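Servicing a pair of hand-held grippers: pins, pads and the slow jaw

I have had the two hand-held grippers on the bench since October, and this is the write-up I promised Daithí, mostly so I stop answering the same questions by message. It covers the linkage pins, the finger pads, the cable and the zero check. It does not cover the software side, which belongs to Ailbhe Ó Néill and changes faster than I can write it down.

The pair is used for cloth work, folding and turning garments, one gripper in each hand. Cloth is easy on the motors and hard on everything else. It sheds, and the lint goes where the oil is. The service interval I inherited was 3,896 cycles, a number that came from a spreadsheet at Clumgate with no note attached to it. I have since dropped it to 1,355 for the pads and left the pins alone.
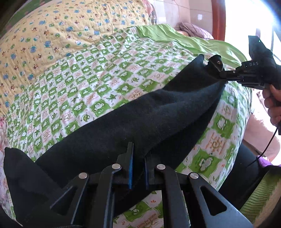
Start with the pins. Each gripper has a four-arm linkage, two outer arms and two inner, and all of the side play in the jaws comes from the pivots. Hold the body still, take one fingertip between thumb and finger, and push it toward and away from you. Any click you can feel is too much. Do the same with the other fingertip and compare. The silver pin heads are easy to get at with the jaws off the cloth, as with the nearer gripper over the black garment, so there is no need to take the arms off just to look. Wipe each head with a dry swab and check the swab. Gray is normal wear. Black with fibers in it means somebody has oiled the joint, and it will have to come apart and be cleaned.

Do not oil the joints. I will repeat this further down.

If a pin does have play, replace the pin and the washer together. Donal Ó Ceallaigh used to replace only the washer, and to be fair to him it works for a week or two. Then the new washer beds in against the worn shoulder of the old pin and you are back where you began, with one fewer washer in the tin. Seat the new pin by hand until it stops, then a small turn with the driver. If the jaw no longer falls closed under its own weight when you tilt the gripper (power off), you have gone too far. Back it off and try again.

Pads next. These are the blue strips on the inner faces of the fingers. They go shiny before they go thin, and shiny is the point at which they start letting go of knit fabrics. I wash them with warm water and a drop of dish soap on a cotton swab, then leave them overnight. Alcohol is quicker but hardens them. I ruined a set that way last year and spent most of an afternoon blaming the motor current.

To replace a pad:

Lift one corner at the base with a plastic blade and peel toward the tip. Metal blades mark the finger.

Clean off the old adhesive completely. Leftover adhesive makes a bump, and the new pad will wear through at the bump.

Set the new pad from the base up, then close the jaws on a folded strip of card and leave them closed for an hour.

Change both pads on a gripper at the same time. A new pad facing an old one will pull the cloth to one side as it closes, which shows up in the recordings as a small twist and is a nuisance to find later.

The pads I use now are cut from Plurska sheet. The earlier ones came from Royer and were fine, but slightly thicker, and the two should not be mixed on the same gripper. If you are not sure which you have, measure one.

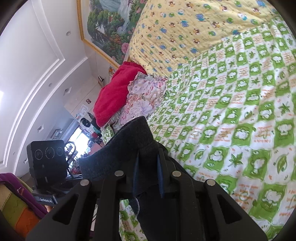
After pads, always redo the zero. The jaws close on nothing, the reading is stored, and from then on the gripper thinks that is what closed means. If you skip this after fitting thicker pads, it will report a thin fabric as being held when there is nothing there at all. I close and open 18 times, discard the first few readings, and look at the spread on the rest. A tight spread in the wrong place is a zero problem. A wide spread is a pin problem, so go back to the start.

Then the cable. It leaves the handle at the bottom and gets bent at the same spot every time the gripper is set down. Run it slowly between two fingers from the handle outward and feel for a soft section. If you find one, replace the whole cable. Philomena Lynch repaired one with heat-shrink and it lasted almost 200 cycles, most of which had to be thrown out for dropped readings.

About the slow jaw. One gripper of the pair had been closing late on one side since the summer. We swapped the motor, then the driver board, then swapped the board back. The fault was a thread wound round the lower pivot, dark, finer than a hair, and pulled tight enough to sit below the edge of the washer. It could not be seen without a loupe. Esperanza Ridgeway found it with a dental pick in under a minute -- I had been at it for two evenings. Checking for thread is now the first line on the card taped inside the case lid, ahead of anything that needs a screwdriver.

Do not oil the joints. The thread had stuck there in the first place because of oil.

Spares I keep in the case: pins, washers, one set of pads cut and still on the backing, a cable, swabs, the plastic blade, the loupe, the pick. The small driver is the Fivititz one with the red collar. The others in the drawer look the same and are a hair too wide for the pin slot, and they will chew it.

Still open: whether the washers should go to a harder grade. I have fitted the harder ones to one gripper only and will compare when both come in for pads.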